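Notice period for leaving a shared allotment plot
Posted by Safta Cozma in Gardens and Allotments

I hold a half plot at the Gemdale site and intend to give it up in December. My agreement states 28 days' notice in writing, but the site rules displayed at the gate state 19. Which of these applies, and is any part of the annual rent of £226 returned?

Armelle Delaunay
The signed agreement takes precedence over any displayed notice. You should therefore allow the full 28 days, counted from the day after your letter is received. A dated copy should be kept. 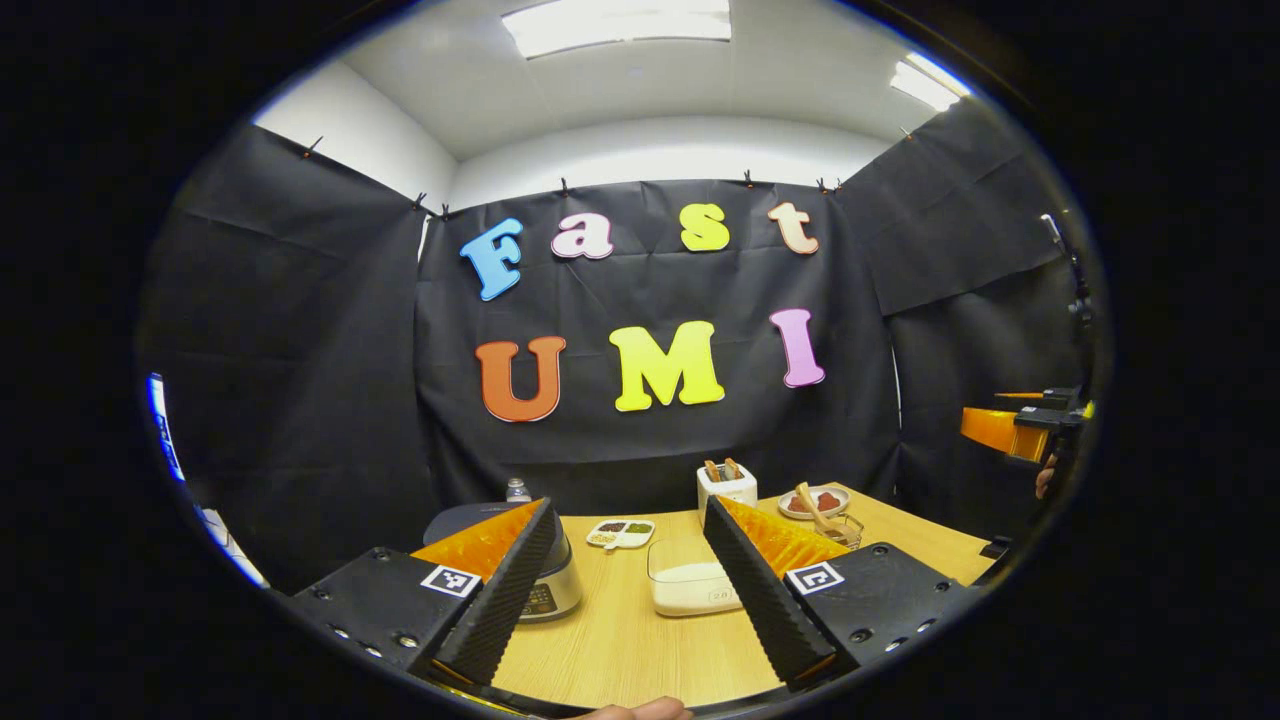
Does notice sent by email count as notice in writing?
It counts only where the agreement gives an email address for that purpose. In all other cases a letter should be delivered by hand or sent by recorded post.

As to the rent, most agreements of this type provide for no refund once the year has begun. Some landlords will return the unused months if the plot is re-let — this is at their discretion, and a request should be made in the same letter.

Gheorghița Văduva
Ours was 28 as well. No refund, but they did give back the key deposit.

Sebastian Hodoroagă
I agree with the first reply. One further matter concerns the condition of the plot. The tenant is normally required to remove sheds, netting and rubbish before the final day.
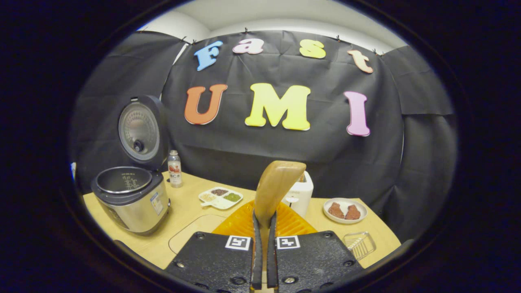 Where this is not done, the cost of clearance may be charged to the outgoing tenant. At my own site the charge is £38 — please check the schedule at the back of your agreement.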